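4/21/23, bench notes, waste sorting table

Moved the sorting over to the three gray felt baskets this week. The old cardboard trays had gone soft at the corners and the tissue kept sticking in the folds. The order for the baskets went through Vandale, item 3669, and they came flat with the linings already in.

Categories are the same as before: paper, bottles, everything else. Tissue goes in the middle.
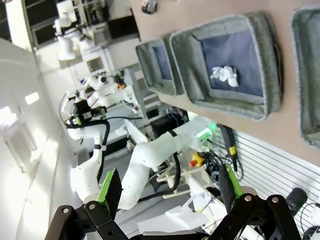
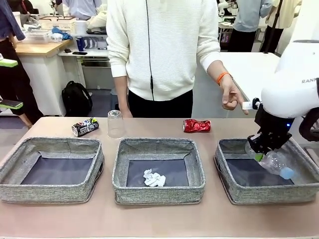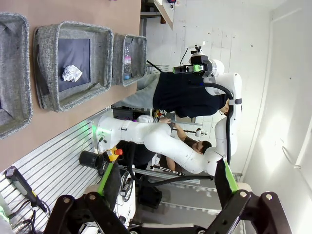
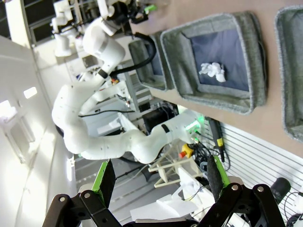

Things to settle before the next batch.

The baskets slide. They weigh next to nothing empty, and a bump on the table is enough to open a gap between two of them. I tried a strip of double-sided tape under one and it held, but it pulled some of the fuzz off the bottom when I lifted it. Rubber shelf liner might do better. There is part of a roll in the supply cabinet, second shelf, behind the label tape. Cut it a little smaller than the base so it doesn't show past the edge.

The dark lining is good for white paper and bad for cola cans. A few drops left in a can go straight into the fabric and can't be seen until the basket smells. Rinse every can and bottle and stand them upside down overnight before they go in the props box. This was already on the old sheet and got skipped twice.

Crushing. We agreed in December that bottles get one squeeze in the middle with the cap put back on after. Some have been coming in twisted, and a twisted bottle won't lie still on the table. Please don't twist. Cans get pressed from the side by hand, and check for split metal afterward. I threw out two with sharp edges this morning. Cups stay whole. A cracked clear cup sheds little pieces that are hard to find on a light table top.

Caps: keep the odd ones. The spare caps are in the jar marked Kwok (old coffee jar, the name doesn't mean anything anymore). If a bottle loses its cap, take one from there and don't worry about the color.

Tissue. One sheet, balled up once, is the right size. Two sheets make a wad that springs open after it's put down. I replace the tissue when it gets gray, so every couple of days.

Count for the props box after today's clean-out: 24 items fit to use, 11 set aside for the recycling bin downstairs. The sheet taped inside the lid still says 791 for the box number and that is correct, leave it. Derico's box looks the same from the outside and has the glass in it, so read the lid before picking one up.

The table top wipes down fine with a damp cloth. The spray cleaner from Zidance leaves a film that cans slide on, so I put it back under the sink. Water only for now, dry cloth after.

Still open:

- shelf liner under all three baskets
- wash one lining by hand and see if it shrinks
- decide where juice cartons go (I have been putting them with paper, the old sheet says everything else)
- new labels for the basket fronts, larger letters, and not tape this time
- ask Vandale whether the linings are sold separately

If the linings can't be bought alone I'd get one spare basket of the same size and rotate it in on wash days. The order form is in the purchasing folder with the size filled in. It needs a signature and the cost code.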